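Lo que llevo aprendido grabando demostraciones (y lo que me queda)

Llevaba semanas prometiendo esta entrada y siempre acababa dejándola para después, porque cuando salgo del taller lo último que me apetece es escribir sobre el taller. Pero hoy es sábado, llueve y tengo café, así que vamos allá.

Resumen para quien llegue nuevo: en Grønli estamos juntando ejemplos para que un sistema de dos brazos aprenda a clasificar piezas por color. Nosotros movemos los brazos a mano, a distancia, y todo queda grabado. El objetivo son 1000 episodios. El viernes cerramos con 957 y casi abrimos una botella, pero Wenche Lie revisó la última tanda y me mandó un mensaje muy seco: «repite siete». ¡Siete! En todos yo había soltado la pieza desde demasiado alto y había rebotado fuera. Tenía razón, claro.

La tarea parece una tontería. Piezas verde azulado a un recipiente, piezas rosas a otro, y a volver a esparcirlas. El problema es que tienen forma de enchufe, con sus dos patillas metálicas, y según cómo caigan hay que cogerlas de una manera o de otra. Si la pinza las pilla por las patillas se giran y se escapan. Con cubos lisos habríamos terminado hace un mes, pero Dae-han So se empeñó en algo más cercano a lo que hay en un almacén de verdad, y ahora hasta se lo agradezco (no se lo digáis).

Lo que más me ha costado es no ser demasiado ordenada. Al principio dejaba las piezas casi en fila, sin darme cuenta, y el modelo aprendió justo eso: filas. La primera prueba con un montón desordenado fue un desastre, el brazo izquierdo se quedó dudando en el aire y yo con una cara... Ahora las tiro sobre la mesa como si fueran dados y no las toco, caigan como caigan.

Otra cosa: el ritmo. Después de más de 10 episodios seguidos empiezo a hacer movimientos raros, tirones, atajos. Edvin Hedlund pone música y aguanta toda la mañana; yo necesito levantarme y mirar por la ventana un rato.

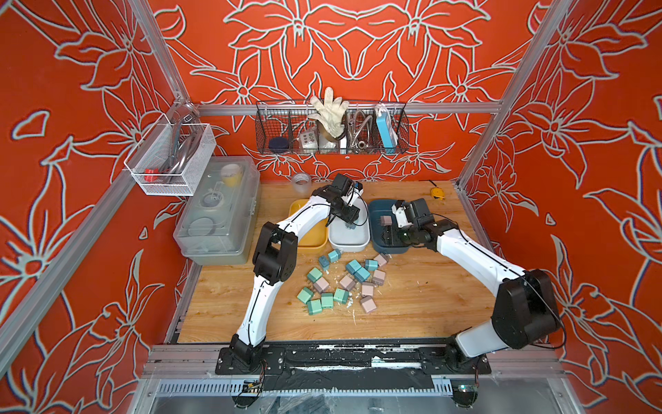
También estamos discutiendo qué hacer con los fallos. Yo borraría solo los absurdos y guardaría aquellos en los que la pieza se resbala y la vuelves a coger, porque ahí hay una corrección que el sistema necesita ver. Wenche quiere marcarlos aparte y decidir más adelante. De momento gana ella, que para eso lleva la hoja de cálculo. Si alguien ha probado las dos cosas con tareas parecidas, que me escriba, por favor, que me interesa mucho. El lunes repito mis siete.

Entradas recientes
Calibrar las pinzas sin perder la paciencia
Mi primera semana en Grønli
Apuntes de la charla de Gudrun Kvam
Por qué dejé de etiquetar de noche

Contacto | © 2021 | Volver arriba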